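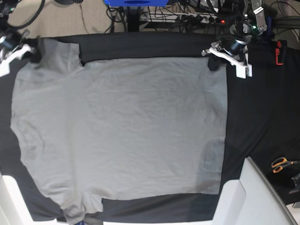

How stiff do the fingers need to be for a two-arm build that handles cloth? Stiff enough that the tips stay parallel when closed on a single layer, with the compliance left to the control loop.

I printed the Nomside bracket at 35 percent infill and it flexed. At 98 it holds — the print takes most of a night. The Kivi driver board runs both grippers at a current limit of 900 mA, down from the default. Trevor Ackroyd suggested 24-gauge wire for the signal runs, and I have stayed with it. Left-arm homing offset is still open.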